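Does sorting your trash at home do anything?

28/09/2020

Our building got the color-coded bins in April, along with a leaflet from a company called Grandholm promising cleaner streets and lower fees. My fee went up. I rinse, I sort, I carry it all down four flights, and I still have doubts.

The leaflet says 500 households signed up. Fine, but signing up costs nothing. I wanted to know how much of the stuff gets turned into something else, so I wrote and asked. The reply thanked me for my interest and gave me a link to the same leaflet.

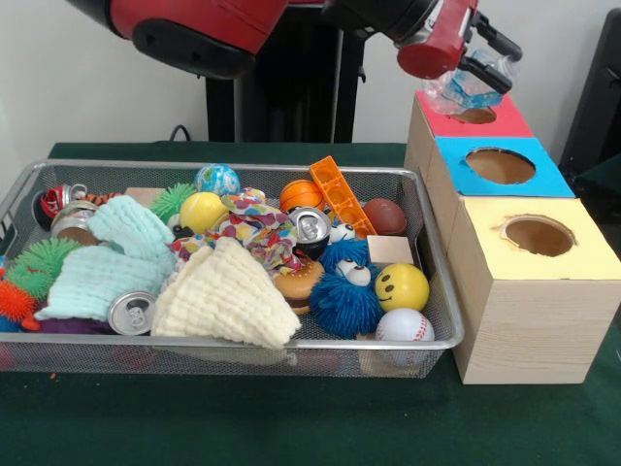
Trinh Đinh

My neighbor Hậu Mạch thinks I'm being unfair. He says habits come first and numbers come later. Maybe. I've heard that about gym memberships too.

What bugs me is the yogurt cup question. One page says yes, another says only without the lid, and the sticker on the bin doesn't mention cups at all. If they can't settle that, I'm not ready to believe the rest of it.

I'll keep sorting until the end of the year. I've also written to Grandholm again, this time on paper.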